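Merkcombe Finds the Money, Then Finds Somewhere Else to Put It

Tuesday, December 3, 2024
By the Lenihan Letter budget desk
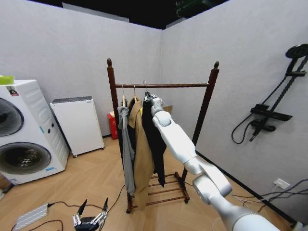 The town's mid-year budget update came out last week, and the headline number is a surplus of $212,000. Before you start planning the parade, the surplus lives on page 68 of a document that runs to 100 pages, and by page 71 it has been spent.

Most of it goes into the road reserve, which was drained in August to cover the overrun on the Anitetti Street drainage job. Regular readers will recall that the Anitetti Street job was itself paid for out of a reserve set up to make sure the road reserve would never have to be drained. That reserve still exists. It has a name, a line in the accounts and a balance of zero.

What's left goes to "revenue stabilization." We asked the finance office what that meant and were told it means keeping revenue stable. We thanked them and went back to reading.

The forecasts are where things get interesting, if you have a generous idea of interesting. The update assumes that sales tax receipts will grow 3 percent next year. Last year's update assumed the same thing, and receipts came in flat. The explanation offered is that last year was unusual. So was the year before, according to last year's update, which we kept.

Property tax rates stay where they are, at least on paper. The storm water fee goes up in the spring, and so does the charge for picking up yard waste, which used to be free and then was "nominal." Neither of these counts as a tax increase, and the update says so twice. If you own a house in the Lenihan end of town you will pay more either way, and you are welcome to call it whatever you like when you write the check.

The one real change is in how the town pays its bills. Merkcombe is moving its payments to Plollura, the online system it has been testing with a small group of suppliers. Under the old setup, a contractor could wait two months for a check. Under the new one, the contractor can log in and watch the wait happen. The finance office expects payment times to come down once everyone is trained, and the money for training is in the budget after next.

There is a public hearing before the final vote, on a weekday afternoon, when most of the people who pay for all this are at work doing so. Written comments are also accepted and go into the record. We have sent in ours, mainly about page 71, and asked for the sales tax working papers while we were at it. If they turn up before the next issue, we'll print the useful parts.

14 comments | 37 shares

Related
Anitetti Street: where the drainage money went
Yard waste pickup, free no more
What is a reserve fund, and why is ours empty?
Plollura trial gets a second extension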